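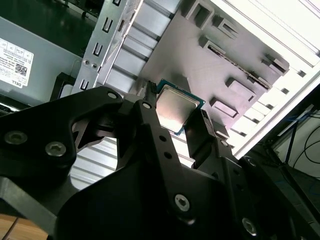
Processor with the metal lid facing out, case open behind.

November 2019, Todness bench, job 1481

Right, the Bellamy desktop. I said I'd get it written up before I forgot which bits I'd swapped, and I've already forgotten some of it, so Alaric, if you're reading this and something doesn't match what's in the box, believe the box.

It came in with the usual complaint – runs fine for a bit, then the fans go mad, then it shuts itself off. My first thought was dust, and there was dust, loads of it, a proper grey felt over the front intake and more packed into the cooler fins. I had the hoover on it for ages. It made a difference to the noise but it still cut out after 30 minutes with the load test going, so I stopped being optimistic and started taking it to pieces.

Order I took things out, mainly for my own benefit when it goes back:

- side panel (two thumbscrews, one of them had been replaced with something too long, I've put a proper one in the bag)
- graphics card
- memory, both sticks, kept in slot order
- drive cables, then the big power connector, which fought me
- cooler
- processor
- board

I did the cooler with the board still in the case, and I wouldn't do that again on this one. The far clip is tucked right up under the power supply and I skinned a knuckle getting at it. Next time board out first, cooler and all, and sort it out flat on the mat where there's room for two hands.

The old paste was the real find. It had gone like dried toothpaste, and there was a ring of it round the outside with hardly anything in the middle, so I doubt the cooler had been sitting flat for a long time. One of the push pins had a crack up the side too. You can press it home and it feels as if it's clicked, then it just eases back up again when you look away! I'm fairly sure that's most of the fault. The paste came off with alcohol and the lint-free wipes, and it took a lot of wipes. I went round the edge of the lid with a cotton bud as well, very gently, and left the underside completely alone.

Cleaned up, the processor looks fine to me. The lid is that dull brushed silver they go, nice soft corners, the green-blue edge of the substrate showing round it. I've had ones before where somebody has been at them with a screwdriver and you can see it straight away.

Please, please hold these by the edges. I know everyone knows. I also know I found a thumbprint in the middle of one in August and it wasn't mine. Edges only, and if you've got to put it down, it goes in the plastic clamshell with the lid shut. The clamshells live in the shallow drawer with the anti-static bags, and I've just restocked them, so there's no excuse for using an egg box again.

**The case itself**

With the board out I had a decent look at the tray. It's a light grey one with all the tabs and raised mounting points pressed or screwed into it, and I went over the lot with a soft brush. There was a screw loose in the bottom of the case, by the way. I couldn't work out where it came from until I offered the board up again and found one hole that had never been done up at all, so somebody dropped it and gave up looking. I can sympathise. It's got a screw in it now – well, it will have, it's in the pot marked BOARD.

One of the standoffs was turning with its screw, which is a pain because it feels tight and isn't. I nipped it up with the little nut driver from the Surkon set (the yellow roll, top shelf, and I'd like it to stay on the top shelf). Check it again before the board goes back. If it's started turning again, swap it for a new one out of the tub and don't be tempted by glue.

The tray edges are sharper than they look. Plasters are in the tin by the sink.

**Parts**

I've ordered a replacement cooler from Zovari, the low one with the backplate and proper screws. I did think about just buying a pack of push pins, and it would have been a lot cheaper, but the fan on the old one has a tick to it when you spin it by hand and I don't want the thing coming back after Christmas. The customer has said yes to the price. The order number ends 2859 if it turns up when I'm out – it'll be a small parcel, and the driver has a habit of leaving them behind the bins.

Paste we've got. There are two tubes open and I'd use the newer one, the other has gone a bit runny at the nozzle. Small blob in the middle, let the cooler spread it. I know Alaric likes to do the spreading-with-a-card thing, and it does work, I just end up with paste on my sleeve every time.

The memory I've wiped over the contacts and put in bags. I haven't tested the sticks separately. I might, if there's a quiet hour, although nothing about the fault makes me suspicious of them.

**Going back together**

My plan, for whoever gets to it first:

1. Check the socket with the torch and the magnifier before anything goes near it. I looked and was happy, but look again.
2. Processor in, matching the little triangle on the corner to the mark on the board. It should drop in with no pressure at all. If it doesn't, take it out and start again.
3. Backplate on, paste, cooler. Do the screws a couple of turns each, corner to opposite corner, until they stop. No leaning on them.
4. Fan lead on now! I have forgotten this more than once with the board already in the case, and then you're fishing for the header with tweezers.
5. Board into the case. Shield in first, please.
6. Start all the board screws before tightening any.
7. Power, drives, memory, card.
8. Switch on with the side off and watch the fan spin up, then leave it at the setup screen for 10 minutes with the temperature page open.

If that's steady, give it the full load test, and a long one. I want it to get well past the point where it was giving up before. Write the temperatures in here underneath, start and finish, and say whether the side was on or off, because last time we had two lots of readings that didn't agree and spent half the morning arguing about it.

**Odds and ends**

The bench mat wants a wash. It's picked up a greyish film and I think it's old paste that has got walked about. Warm water and washing-up liquid, no solvent on it.

We're nearly out of lint-free wipes after this job. I've put them on the list along with cable ties, the short ones. If you take the last of anything, write it down, the list is on the clip by the door and the pen is tied to it.

I had a go at tracing the routing for the front panel leads before I unplugged them and it's a bit of a scribble, but it's tucked in the job bag with the customer's slip. The two power light leads are separate on this one and go either side of a gap. The reset lead isn't connected to anything and never has been as far as I can tell, so leave it unless there's an obvious place for it.

Still to do: cooler when it arrives, recheck that standoff, new thumbscrew on the side panel, ring the customer. I've told them we'll ring once it has run overnight and not before. Number's on the slip.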